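Section 5: Floors, Cords and Small Things Underfoot

Mirusley Home and Studio Set-Up Guide, revised Mar 22, 2021
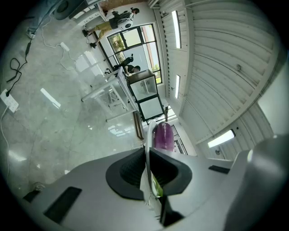
5.1 Before you plug anything in

By now your shelf unit is standing where you want it, and you are probably itching to get everything switched on. We understand completely! But a few quiet minutes spent on the cords now will save you a good deal of crawling later, especially on a smooth, hard floor like concrete, where a power strip slides along happily whenever somebody catches the cable with a foot.

1. Sweep the floor and let it dry fully if you have mopped. Run your hand along the line where the cords will go — grit under a cable wears at the jacket over the months.

2. Pick up every small item from the floor and put it in a bowl or a box lid on the shelf. Capsules, plastic eggs, caps, adapters, the lot. Round things roll, and they do like to roll behind the shelf unit.

3. Decide which wall outlet each power strip will use. If you have two strips, give each one its own outlet.

Caution: Never plug one power strip into another. If the cord does not reach, move the strip or move the furniture.

5.2 Laying out the power strips

4. Set the first strip close to the wall or along the side of the shelf unit, with the sockets facing up and the switch (if yours has one) where you can get at it without moving anything.

5. Set the second strip well away from the path people take across the room. Walk from the door to your work spot and back a couple of times, the way you would with your arms full, and you will soon feel where that path is.

6. Plug in the thick cords first and the thin ones after. Thin white cables are easy to lose sight of on a pale, shiny floor, so lay those closest to the wall.

Note: If your black and white cables end up side by side, use that to your advantage. Keep black for the big equipment and white for chargers and lamps, and you will never have to trace a cord by tugging on it.

5.3 Taking up the slack

7. Gather any spare cable into wide, easy loops, a bit bigger than a dinner plate, and fasten each bundle with one of the Jellby straps from the small parts bag. Snug is fine. Tight is too much.

8. Hang the bundle from the side hook on the shelf unit, leaving enough free cord that nothing pulls when you shift the strip a little.

9. Where a cord must cross open floor, lay it straight and cover the whole run with the Danel floor channel. Press the lid down from one end to the other until you hear it click.

Caution: Leave a cord unwound if it feeds a heater or anything else that draws a lot of power. A coiled cord can get hot under load.

Caution: Keep cords away from fans and anything with a motor. Allow at least 11 inches on every side, and more if the cord is a light one that moves in a breeze.

5.4 Putting the small things back

10. Go through your bowl or box lid and sort what you collected. Items you use every day belong on the middle shelf, in a tray with a raised edge.

11. Anything glossy or rounded goes in a Degefa cup or another container with sides. Kekeli Akpalu, who wrote the first edition of this guide, lined hers with a scrap of felt, and we have been recommending it ever since (an old sock works nicely too).

Note: If children or pets use the room, store small items on the top shelf, in something with a lid.

5.5 Checking your work

Switch on one strip at a time. After 33 minutes of ordinary use, touch each plug and each strip lightly with the back of your hand. A little warmth is normal. If anything feels hot, switch it off at the wall and see Section 11 before using it again.

Repeat this check every September, or whenever you rearrange the room, and replace any strap that has started to crack.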